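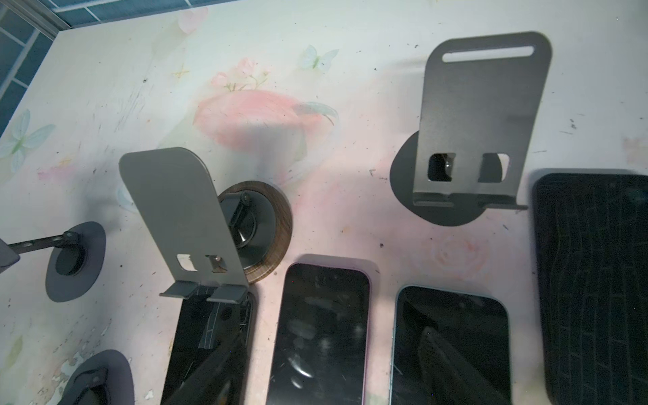
Phone Stand Bench, Killaswood Workshop

Gallery 4: Stands and bases on the printed tabletop

This page belongs to the Killaswood notes on small desk hardware. The subject is the phone stand: how the plate, the hinge and the base are put together, and what to check before one goes back on a desk. Phones are laid flat during setup and placed on a stand only after the hinge has been checked.

Bench view
Two gray metal stands, separate black bases and a row of four phones lying flat. The tabletop has a rose and butterfly print with a fair amount of scuffing. Scratches in the print do not affect the work, but grit does, so the surface is wiped before any base is set down.

Notes to the bench view

Back plate. The stand on the left has a flat plate with a rounded top and two small rectangular cutouts near the lower edge. Two short lips at the bottom hold the phone. Check that both lips sit at the same height. If one is bent, the phone leans and slides toward the low side.

Hinge. Tension is set with the plate empty, then tested with a phone in place. We use a 146 gram test weight first. The plate should hold its angle for 6 minutes without creeping. If it drops, tighten the hinge by an eighth of a turn and repeat.

Bases. A round base with a wood-grain face and a brown rim stands behind the left plate and carries a black pivoting holder. The flat black base at the far left has a circular recess in the center and an arm ending in a small hinge bracket. Arms and bases are matched by fit before the screws go in.

Storage. Plates are stacked face to face with a cloth between them. Loose screws go in the Balen tray, sorted by length. Bases are kept flat on the lower shelf.

Other galleries in this series: Asance desk lamps; Vaněk clamps and brackets.

Page last revised in May.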